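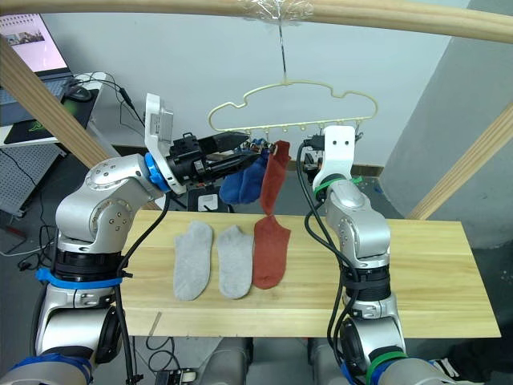 The laundry finishing room at Brallavport is the first of our sites where small items are being handed over to automation, and this thread sets out what that means for the staff who work there. Large items have been pressed and folded by machine for years. Socks have always been done by hand. The present work concerns hanging and pairing: a two-armed robot, a hanger with a row of small clips, and dark blue and rust-red socks to be kept in their pairs. Socks still to be handled are laid flat on the table, side by side, and laying them out remains a job for a person.

2/ The finishing team at Brallavport has 53 members across three shifts. No post will be removed as a result of this work. That commitment was given in writing in October and it stands.

3/ What will change is the content of some posts. At present a member of the team may spend a whole shift sorting and clipping. Under the new arrangement, no one will be asked to do so for more than 3 hours without moving to other duties.

4/ Colleagues have asked about speed. The robot is slower than an experienced hand and we expect it to remain so for some time. A trained member of staff clips almost 230 socks in an hour. The robot has not been set a target, and its results will not be used to judge anyone's performance.

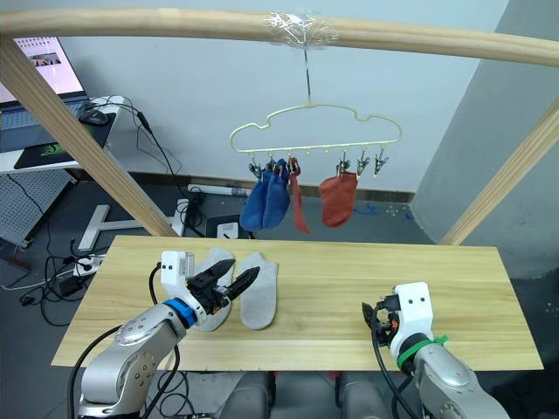
5/ Pay bands are unaffected. Staff who take on the new duties of setting out work, checking pairs and stopping the arms when required will receive the same training allowance as colleagues at Bembridge received when the folding line was installed there.

6/ Training lasts 6 days and takes place in paid time. It is open to night staff on the same terms. Mostafa Chiraibi's earlier timetable has been withdrawn - please use the one now posted by the lockers.

7/ A correction to the above: the name should read Mostafa Chraibi. He remains the contact for all questions on shifts and training at Brallavport.

8/ Any member of staff may stop the arms at any time, for any reason, and will not be asked to justify it afterwards. Stoppages are logged by time only - names are not recorded.

9/ The Jirkmont site is not part of this work. Reports that its hand-finishing room is to close are incorrect.

10/ Written comments may be left with the shift office until 4 pm on the last working day of the month. Replies will be posted in the canteen and on this account.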